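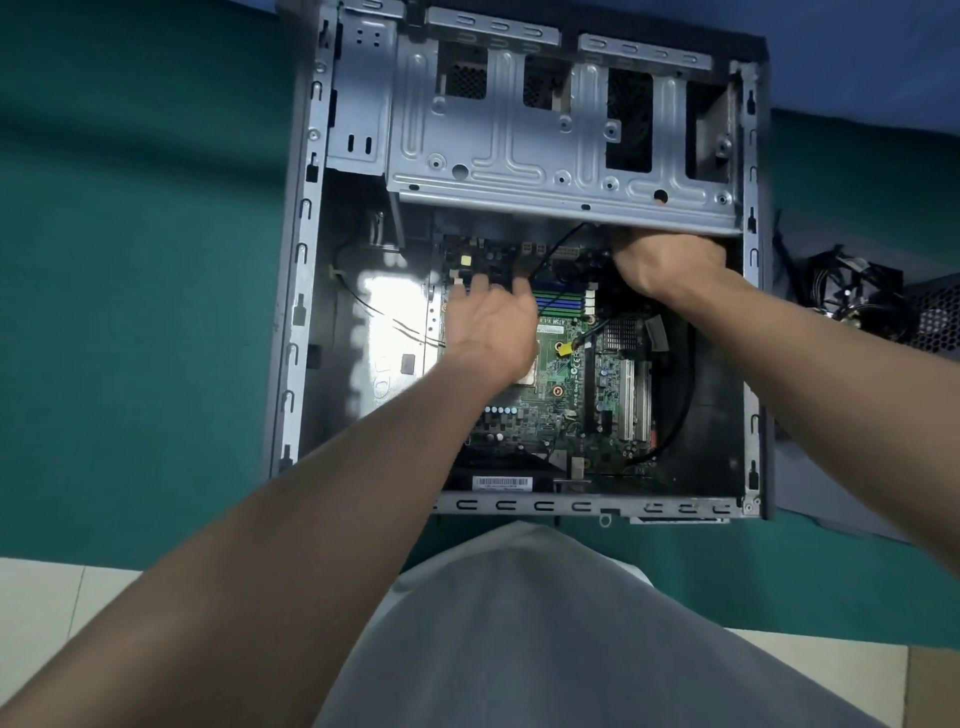
Section 3. Getting the donor PC ready for the Nulura robot

1. Lay the case on its side and take off the side panel. Go slowly, the hooks along the edges like to catch!

2. Lift out the power supply and set it down next to the case, cables and all - we'll want it again in section 36.

3. Hold the drive cage by its lower edge and ease it free.

Note: Mitsuko Honda keeps the club's spare screws, so do ask her.

Caution: sheet steel edges are sharp, and please keep your fingers off the CPU socket.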